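Let the Small Towns Keep Their Libraries Open Late

Apr 29, 2024

I moved to Daltwood when my English was good enough for an office and not good enough for a telephone. The first building where I stayed longer than one hour without buying something was the public library. I say this at the beginning so the reader knows that I am not neutral.

The county now wants to close our library at five in the afternoon, every day, starting in September. At present it is open until nine on four evenings. The argument is simple and I do not think it is made in bad faith. In the evening there are fewer visitors than in the morning, the heating is old, and the people who work the late shift must be paid for it. If you divide the cost by the number of visitors, the evening visitor is expensive. I have read the proposal two times, with a dictionary beside me for the budget words, and I still believe it is a mistake.

First, the evening visitor is a different person from the morning visitor. In the morning there are parents with small children, retired people who read the newspapers, and the ones who need the printer. All of them are welcome, and most of them can come at another hour of the day if they must. In the evening come those who work. At the Oltmanns plant the day shift ends at half past four. A man who finishes then, drives home, and washes his hands will reach the library when the door is already locked. For him, a library that closes at five is a closed library. He pays for it with his taxes the same as the others do.

I know this because I was in that situation for 3 years. I packed boxes at Oltmanns and studied bookkeeping at night at the long table near the local history shelf. My apartment had one room and a neighbor who repaired motorcycles. I could not have passed my examination there. I borrowed the same accounting textbook so many times that I began to worry somebody else was waiting for it, and I asked at the desk, and the answer was that I should please keep it as long as I needed.

Some people have told me that this is an old story and that today everybody studies on a computer at home. It is partly true. But a home computer needs a home where one can sit, and an internet connection that is paid every month. In the hills outside Daltwood the connection is slow when it rains, and in the trailer park there are families who have only a telephone with a small amount of data. Also, many official forms are now only online. The state took away the paper form and told us the library has computers. Then the county wishes to close the room where the computers are. These two decisions were made by different offices, and I suppose they do not eat lunch together.

There is another thing, which is harder to put in a budget. When I was a child in Gikomon, the reading room was on the second floor above the post office. It had 6 tables and a stove. My father went there after work and read about ships, although we lived very far from any sea. I do not remember that he ever used this knowledge. He came home calmer. I think a town needs a place where a grown person can sit among other people and want nothing from them. A bar is not the same, because you must drink, and a church is not the same, because you must believe, or at least stand up at the correct moments.

The supporters of the proposal often mention Grolel, the next town to the west, which cut its hours already and saved money. I went there to look. The library is clean and well kept, and the staff were kind to me. I came at a quarter to five and saw two teenagers put on their jackets and go out to sit on the steps with their schoolbooks. It was still light and the weather was good. I wondered where they sit in January. The saving in Grolel is real, but it was measured only inside the building.

I do not ask that everything stays as it is. Four late evenings may be more than we can pay. Two would already help, if they are the same two every week, so that people can build a habit on them. The meeting room could be heated separately from the big hall, and in winter the evening could happen there, with the computers moved on a cart. The county could also ask for a small payment from the companies that send their new workers to the library for language practice. Oltmanns has done this for years without giving anything back. I would guess that some 50 of us learned to speak with our supervisors at those tables. The company had the benefit of it each working day.
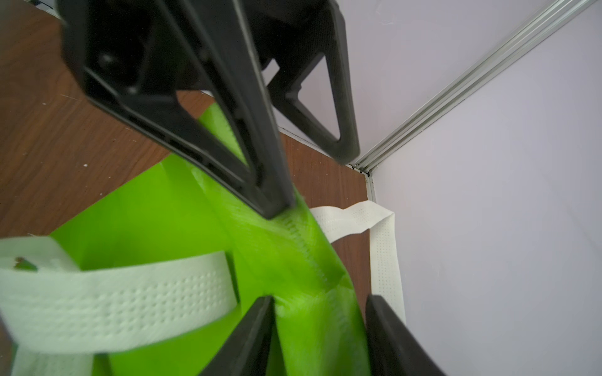

Would it be enough to put a return box outside and let people order books online?

A return box is useful for somebody who already knows which book he wants, but it cannot replace a lighted room with chairs and a person at the desk who will help with a form.

I have heard also the opinion that the library should prove its value with numbers. I work with numbers now and I respect them. But we should be careful which ones we choose. The door counter knows only that somebody walked in. It gives one point to the boy who comes to use the bathroom and one point to the woman who stays until closing and fills out her application for nursing school. If we want to use numbers, then let us ask the evening visitors what they came for and how long they stayed, and do it for a whole winter before we decide. The proposal relies on two weeks of counting in summer, when the schools are closed and half of the town is at the lake.

A letter against the change is lying on the front desk of the library, next to the stamp pad. When I signed it, there were close to a full page of names, and I recognized several from the plant. The county says that it will look at the matter again if it receives 100 signatures before the next budget meeting. You can sign until closing time, and closing time is still nine o'clock.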